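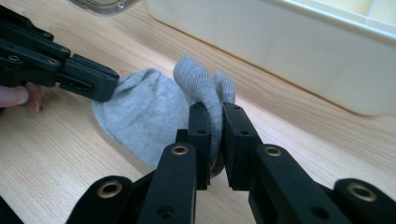
Recording with the hand-held grippers: common questions

These answers are for people recording at home or at a Welletby work table for the Tuvier laundry set.

Do I need to know anything about robots?

No. You hold one gripper in each hand and do the task with the fingertips. Software called Zoubi turns the recordings into arm movements later. You never touch that part.

Why not just use my hands?

A robot arm has no thumb. If you fold a sock with bare fingers, you will use grips it can't copy. The hand-held tools limit you to what the arm can do.

How should I pick up a sock?

Lay it on the table and close the fingertips on the fabric until the pinch holds. Lift slowly. Keep the other gripper close to the flat part so it can hold the sock down when you pull. Both tools should start open.

What if I drop it?

Keep going. Pick it up again and finish the fold. Recordings with a dropped sock and a clean recovery are accepted — we use them. Stop only if the sock falls off the table.

How many recordings make a full set?

A full set is 252. Most people do it over several sittings. Take a break after every 4 socks at first, because the squeeze tires your hands.

Does the color of the sock matter?

Any plain color is fine, gray included. Please don't use socks with names or logos on them.

Can I do the task by remote control instead?

Yes, at the Tarnum site only. You sit at a desk and steer the arms with two levers. It is slower, and most people need a practice session before their recordings can be used. The grippers are easier to learn.

The fingertips won't close all the way. What now?

Check for lint or thread at the pivots. If a joint still sticks, stop recording and ask for a swap. Don't oil it.

What does error 1245 mean?

The recorder lost track of one gripper. Put both down on the table, wait for the tone, and start that sock over.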